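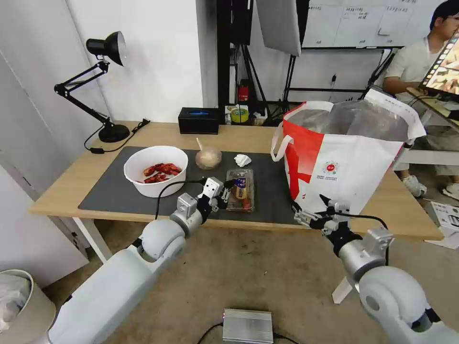

분류: 작업 노트 > 보냉 포장 · 배달 음식

2018년 6월 12일

보냉백 개봉 및 내용물 배치 건. 지난번 기록이 메신저에만 남아 있어서 이번부터 노트에 적는다. 음식은 Harahap에서 주문했고, 가방은 Mevbridge에서 받은 흰색·빨간색 손잡이형이다. 안쪽은 은색 박 단열면. 주문 번호 끝자리 205.

1. 목적

배달 음식 한 세트를 가방에서 꺼내 책상에 펼치고, 식사 후 다시 정리할 때까지의 순서를 정한다. 온도 유지 성능은 이번 항목이 아니다. 그쪽은 Ravindran Kulkarni가 별도 노트에서 다루고 있고, 여기서는 포장을 푸는 순서, 용기 위치, 누액, 잔여물 처리만 본다.

2. 작업면

밝은색 나무 상판에 흰 다리 책상. 짙은 회색 매트를 깔고 그 위에서만 음식을 다룬다. 상판에 직접 기름이 닿으면 나뭇결에 얼룩이 남는다. 1월에 한 번 그렇게 됐고, 사포로 밀어냈지만 자국이 아직 보인다. 매트는 주방 세제로 닦인다.

검은색 관절형 스탠드는 왼쪽 뒤 모서리에 둔다. 전원선이 상판 위를 지나가므로 큰 그릇을 뒤쪽으로 밀어 넣지 말 것. 선을 책상 뒤로 내리는 방법을 Arif Ngui가 제안했는데 클립이 없어서 보류. 검은 티슈 상자는 가운데 뒤쪽이 고정 위치다. 오른쪽 뒤의 테이프와 작은 물건들은 매트 밖이면 그대로 둬도 된다.

3. 배치

- 흰색 큰 그릇(붉은 양념 주메뉴): 매트 왼쪽
- 유리병(연한 베이지색 내용물): 그릇 오른쪽
- 투명 플라스틱 용기: 유리병보다 오른쪽
- 보냉백: 매트 오른쪽

처음에는 가방을 왼쪽에 두었다. 이 경우 꺼낸 용기를 그릇 위로 넘겨야 해서 양념 위를 지나가게 된다. 가방을 오른쪽으로 옮기고 꺼낸 것은 왼쪽으로 보내는 방향으로 통일했다. 꺼내는 도중에 손이 겹치는 일이 줄었다. 왼손잡이인 경우는 확인하지 않았다.

투명 용기는 작은 물건을 모아 두는 자리로도 쓴다. 파란색과 노란색 라벨이 붙은 작은 병도 여기에 넣었다. 병을 매트 위에 따로 세우면 그릇을 당길 때 걸린다. 다만 용기 바닥에 붉은 음식이 있으면 병 밑면에 묻으므로, 다음에는 빈 용기를 하나 따로 쓰는 쪽이 낫다.

4. 순서

4.1 가방을 매트에 올리고 입구를 완전히 연다. 반만 열면 단열면이 안으로 말려 용기 모서리에 걸린다. 흰 손잡이는 바깥으로 젖힌다.

4.2 위쪽에 있는 가벼운 것부터 꺼낸다. 기울어진 용기가 있으면 그 자리에서 뚜껑을 눌러 본 다음 든다. 뚜껑 가장자리만 잡지 않는다.

4.3 주메뉴는 원래 용기에서 흰 그릇으로 옮긴다. 배달 용기는 깊이가 얕아 뒤적이면 양념이 넘친다. 옮길 때 용기를 그릇 테두리에 붙이고 기울인다. 국물은 마지막에 붓는다.

4.4 유리병은 숟가락이나 나무 막대를 꽂은 채로 둔다. 내용물이 되직해서 막대가 쓰러지지는 않지만 병 지름이 작으니 막대 쪽을 건드리면 병이 통째로 넘어간다. 막대 방향을 사람 반대쪽으로 돌려 놓을 것.

4.5 티슈는 두 장을 미리 뽑아 둔다. 한 장은 손, 한 장은 용기 바닥용. 쓴 것은 유리병 옆에 잠시 두어도 되나 그릇 쪽으로 밀지 않는다.

4.6 빈 가방은 바로 접지 않는다. 안쪽 바닥을 먼저 확인하고 닦는다.

5. 무게

포장 전체를 저울에 올린 값은 2,863 g. 가방, 용기, 음식 포함이다. 빈 가방 무게를 따로 재지 않아서 음식만의 무게는 계산할 수 없다. 다음번에는 개봉 전, 개봉 후, 빈 가방의 세 값을 모두 적는다. 저울 영점은 측정 전에 잡았다. 저울에는 가방 바닥이 다 올라가지 않아 판을 하나 받쳤고, 판 무게는 뺀 값이다.

손잡이 한쪽만 잡고 들면 가방이 눈에 띄게 비틀린다. 양쪽을 같이 잡을 것. 박음질 상태는 이상 없음.

6. 누액

가방 안쪽 바닥에서 붉은 기름 자국 한 군데. 지름 8 mm. 주메뉴 용기 뚜껑의 모서리 위치와 맞는다. 뚜껑은 닫혀 있었으나 한쪽 모서리의 걸림턱이 얕다. 같은 용기를 다시 받으면 그 모서리를 위로 두고 담아 볼 것.

은색 면의 기름은 마른 티슈로 문지르면 번진다. 미지근한 물에 세제를 풀어 천에 적시고 눌러서 닦는다. 이음매는 물을 많이 쓰지 않는다. 안으로 들어간 물이 잘 마르지 않아 냄새가 난다. Clasteneo 세정 티슈도 써 봤는데 기름은 지워지고 향이 남는다. 음식용 가방에는 쓰지 않기로 함.

7. 정리

주메뉴에서 나온 찌꺼기는 그릇에 그대로 모았다가 한 번에 버린다. 투명 용기는 붉은 물이 들면 세제로 잘 빠지지 않는다. 햇빛에 두면 옅어진다는 말이 있어 하나를 창가에 두었다. 결과는 나중에 추가.

매트는 가운데에서 바깥으로 닦지 말고 왼쪽 끝에서 오른쪽으로 한 방향으로 닦는다. 가방이 있던 자리는 기름이 거의 없으므로 마지막에 닦으면 된다. 세제 희석은 물 100 mL에 한 방울. 더 진하게 타면 매트 표면이 미끄러워져 물로 두 번 더 닦아야 했다.

가방은 입구를 연 채로 세워서 말린다. 뒤집어 걸면 단열면이 밖으로 처지고 접힌 선이 생긴다. 접힌 선을 따라 은박이 벗겨진 가방이 이미 선반에 있다(Bisurport에서 받은 것, 폐기 예정).

8. 미해결

- 주메뉴와 찬 음식을 한 가방에 넣었을 때 칸막이를 쓸지 여부. 종이 상자를 잘라 끼우는 안은 기름을 먹어서 제외. 플라스틱 판이면 가능할 것 같다.
- 작은 병의 위치. 가방 안에서 눕혀도 새지 않는지 확인 필요.
- 흰 그릇이 크다. 매트 왼쪽을 거의 이 그릇이 쓴다. 한 단계 작은 것으로 바꾸면 유리병 간격을 더 줄 수 있으나 껍질이나 뼈를 둘 곳이 없어진다. 별도 접시를 놓을지 Arif와 상의.
- 전원선 클립 구입.

Ravindran 메모 추가: 가방 입구를 연 상태로 둔 시간을 적어 달라고 함. 이번에는 재지 않았다. 다음 기록부터 개봉 시각과 마지막 용기를 꺼낸 시각을 분 단위로 적는다. 시계는 휴대전화 말고 벽시계 기준으로 통일.

다음 주문도 같은 메뉴, 같은 가방. 바꾸는 조건은 주메뉴 용기의 방향 하나만.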